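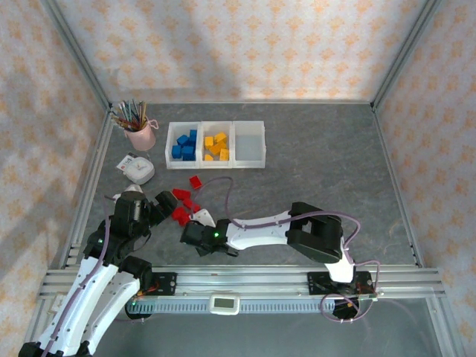 Blue and yellow cubes in a three-compartment tray, with red blocks still on the work surface.

Sort small parts by color before sorting by size. Color is read faster, and the first pass goes quicker. Assign one compartment per color and keep the order fixed - a tray that changes layout has to be relearned each time.

Stand the tray toward the back of the surface and work in front of it. Brushes and pens go upright in a mug to one side, handles down only if the bristles are dry.

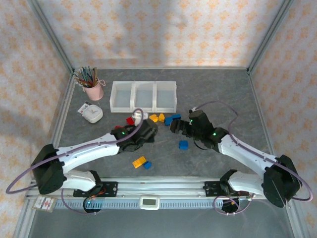 Finish one color before starting the next. If a session must be split, set a kitchen timer and stop at the end of a color. Cubes should lie below the rim of the compartment. Overfilled sections spill into their neighbors when the tray is lifted.

Wipe the compartments with a damp cloth and dry them before refilling.

Related
Labeling shallow drawers
Storing paintbrushes upright
Choosing a divided tray: 2 or 3 sections
Cleaning translucent plastic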